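Trois mois avec l'étagère Skorness de Karppinen : mon avis

Bon, je vous avais promis un retour sur la Skorness, le voici, après un hiver entier de cohabitation. Pour rappel, je cherchais de quoi ranger l'atelier sans y laisser un mois de loyer, et j'hésitais avec la Vuvetti, plus jolie sur le catalogue mais plus chère, et livrée en deux fois (non merci, j'ai déjà donné avec le canapé !).

Le montage, d'abord. La notice annonce 45 minutes, moi j'y ai passé tout un après-midi de février, avec une pause thé et quelques gros mots. Les tablettes s'emboîtent sans vis, c'est malin, mais il faut un maillet en caoutchouc et il n'est pas fourni. J'ai pris le mien chez Grolon - 6 euros, il me sert à tout maintenant. Une fois les quatre pieds bien calés, ça ne bouge plus. J'y ai mis mes pots de peinture, la ponceuse, les bocaux de visserie, et les tablettes n'ont pas fléchi d'un millimètre.

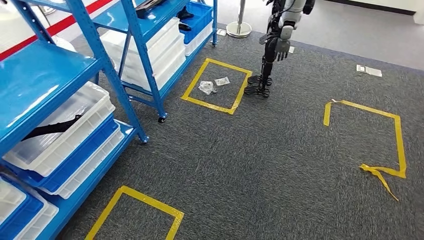

Une lectrice m'écrit que chez elle, sur moquette, la Skorness penchait franchement au bout de 2 semaines et qu'elle a dû glisser des cales sous les pieds avant. Je la crois volontiers ! Mon sol à moi est en béton, donc je n'ai pas eu le souci, mais des patins réglables à ce prix-là, ce n'était pas la mer à boire. Elle ajoute que le service client lui en a envoyé gratuitement, il suffit de demander.

Côté défauts, j'en vois surtout un : les bords des tablettes sont un peu coupants par en dessous, gardez les gants jusqu'au bout. Et la peinture marque vite - j'ai déjà deux éraflures là où je tire la caisse à outils.

Est-ce que je la rachèterais ? Oui, et d'ailleurs je lorgne le modèle étroit, 900 mm de haut, pour le dessous de la fenêtre. Si quelqu'un l'a déjà, dites-moi si les bacs de la grande rentrent dedans, la fiche produit n'en dit pas un mot.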